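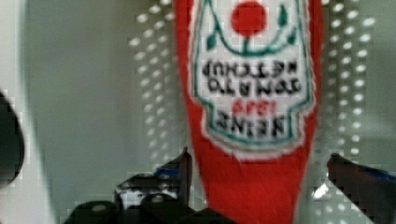
Re: [tradetalk] Who really pays for the new tariffs?
From: Florence Landry
March 15, 2018

Hi all,

Sorry for going quiet on this thread, I had to go dig out my old notes from the Gradley reading group before I could answer properly.

The message I'm replying to, trimmed a bit:

> I keep reading that a tariff is a tax on foreigners. Then in the
> next paragraph the same writer says our prices will go up. It can't
> be both. And if the idea is to bring factory jobs back, why don't
> we just do that directly and leave the price of steel alone?

Well, it can be both, a little of each, and that's what makes it such a slippery thing to argue about at dinner! When a country is a really big buyer, the sellers overseas may swallow part of the tariff to keep the business. The rest lands on whoever imports the stuff, and from there it gets passed along or it comes out of somebody's margin. How it splits depends on how easily each side can walk away.

Say Betero makes metal shelving and buys a load of steel for $1,000. Put a tariff on it and the price goes up by $200. Maybe the foreign mill knocks a bit off to keep them happy. Maybe Fortin, the mill down the road, was charging a little more than that to begin with and suddenly looks like a bargain – and then Fortin notices, and raises its own price. I think people forget that last step. The government doesn't collect a dime on Fortin's steel, but Betero is still paying more for it.

So Fortin hires 5 people (great, I mean that) and Betero decides not to replace the 2 who are retiring. The first bit gets a ribbon cutting. The second doesn't get anything, you'd have to go looking for it.

On your other question, why not pay for the jobs directly: plenty of economists would agree with you. A subsidy shows up in a budget and people can fight over it every year. A tariff sort of hides. I suspect that's half the appeal if you're running for something.

Where I part ways with the pure free trade crowd is on what happened to places like the old Clitomex plant. We were promised retraining and we got a brochure. I don't blame anyone from there for cheering now, even if I think it's the wrong tool.

Does anybody have a decent paper on the retaliation side? I'd like to read it before we meet up in June.

Florence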